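Speaker notes, Skarkwood workshop, 7 October 2025
Title on the program: Thin objects, hand-held grippers, and what we learned from chopsticks

Slide 1. Title

Hi everybody, thanks for staying through the coffee break. (Wait for the door to close, it's loud in there.) I'm going to talk about one result and the method behind it, and I'll try to leave a good chunk of time for questions, because last time I gave this talk in June I ran over and felt awful.

The question is simple. If you collect demonstrations with a gripper in your hand, with no robot in the loop, how much does it matter where along a thin object you grab it? We had a hunch it mattered a lot. We were half right!

Slide 2. Why thin things

Go slow here. Cups and boxes forgive you. You can be off by a finger's width and the policy still gets the cup. A chopstick gives you a sliver of contact between two pads, and if it tilts in the grip, everything downstream is wrong: the placing, the slot you're aiming for, all of it.

Also they're cheap and every kitchen we visited had a drawer full of them. I'd love to claim a deeper reason.

Slide 3. Setup

We collected in eight homes. Real kitchens, people's own tables, their own clutter. The person doing the demonstration holds a gripper in each hand and does the chore the way they'd normally do it, and we ask them not to tidy up first. We call the task set Wastotar. Please don't ask me what it stands for, I wasn't in the room.

In total we kept 2119 demonstrations. Another 236 got tossed, mostly for tracking dropouts, and I have a backup slide on that if somebody wants to fight about it.
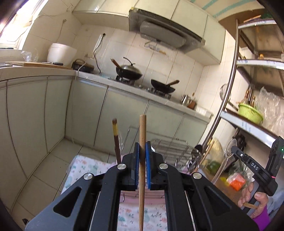 The part I want people to remember from this section is the labeling. For every grasp we mark two numbers by hand: how far along the stick the pads close, and the angle of the stick against the pads at the moment the fingers stop moving. It's boring work and we did it twice, with different labelers, and then looked at where they disagreed. They disagreed most on angle, and mostly when the stick was pointing at the wrist camera. Makes sense if you think about it for a second.

Slide 4. The comparison

Four training sets, all the same size. One random, one with only grasps near the middle, one with only grasps near an end, and one we balanced by hand so the positions are spread evenly. Same policy, same training time, same test kitchen over at Wilwood, which none of the training data came from.

(Point at the legend. People in the back never see the legend.)

Slide 5. Result

OK so, grasp position by itself did less than I expected. The middle-only set and the random set came out close enough that I wouldn't bet lunch on the difference. Angle was the big one. When we went back and balanced the sets by angle, the policy got noticeably better at putting a stick upright into a holder, and it stopped doing that annoying thing where it re-grasps over and over.

Play the Saavedra clip if the sound system is behaving. Skip it if I'm past the halfway mark.

Slide 6. What I'd be careful about

One test kitchen. One kind of soft pad. We haven't tried metal chopsticks, and I suspect they'll slide and wreck my nice story. Labels came from people, and people get tired on Friday afternoons.

Slide 7. Next

Getting the angle labels automatically, then spoons. Questions?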